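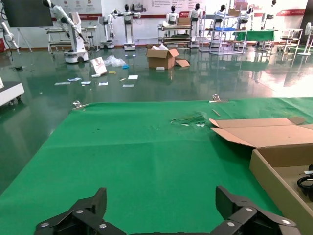 我搬到普洛利（Plorley）已经第五年了，中文还是每天在学。今天想写一件小事：我怎么用中文记账，又怎么因为记账学会了买菜。

刚来的时候，我不太敢在市场里说话。普洛利的菜市场早上六点开门，卖菜的人说话很快，价钱也说得很短。"三块五"我听得懂，"三块来钱"我就不懂了，到底是三块，还是比三块多？我站在那里想，后面的人已经把钱付了。所以头一年我差不多都去超市，因为超市有标签，不需要开口。

后来我看了一年的账本，有点吃惊。只是蔬菜和水果，我在超市花了936块，而且那一年我常常在外面吃饭，买得并不多。邻居告诉我，同样的东西在市场买会便宜不少。我决定试一试。

我的办法比较笨。我买了一个小本子，牌子叫Solel，纸有点薄，但是大小刚好放进外衣口袋。去市场以前，我在左边写今天要买的东西，右边空着。买完以后，找一个安静的地方站一下，把价钱写在右边。不认识的字先写拼音，回家再查。头一个月，我的本子上几乎都是拼音，"茼蒿"两个字我写错了很多次，"荸荠"到现在我也不能保证写得对。

写了一段时间，我发现账本也教我语法。比如量词。课本上说"一棵白菜"，可是市场里的人常常问我"要几斤"。葱可以说"一把"，也可以说"一捆"，捆比把大，这个差别我是付钱的时候学会的：我想要一把，说成了一捆，结果那个星期我每天吃葱油面。

还有"抹零"这个词。有一次摊主对我说"零头不要了"，我以为是菜的头不要了，赶快说要的，要的。她笑了很久。现在我在账本里专门有一行叫"抹零"，到了月底加起来看看。五月一共省了大约90块，当然这里面也有因为西红柿有一点软，人家便宜卖给我的。

关于记账的软件，我也用过一个，叫Pumell。它的图表很漂亮，可是每次都要选类别，豆腐是"蔬菜"还是"其他"，我要想半天。用了两个月就不用了。写在纸上慢一点，但是我记得住。昨天的黄瓜多少钱，前天的多少钱，我不看本子也能说出来，这样第二天去问价，心里就比较稳。

有朋友问我，记得这么细，累不累？我觉得还可以。吃完晚饭，茶泡好，把当天的数字抄到大本子上，十几分钟就完了。有时候抄着抄着，会看到自己在旁边写的小字："今天下雨，人少，菠菜好"，或者"她问我是哪里人，我回答得太长了"。这些话和钱没有关系，我也不想擦掉。

现在我还有几个问题没有弄明白。第一，"饶"和"送"在买菜的时候有没有区别？老人家好像喜欢说"饶一根葱"，年轻的摊主说"送你一根"。第二，秋天的萝卜到底应该怎么挑，有人说要用手指弹，听声音，我弹了，每一个声音都一样。如果看这篇文章的您知道，请留言告诉我。

下次我想写腌菜。我按照邻居的方法做了一小坛雪里蕻，盐可能放多了，等开坛再说。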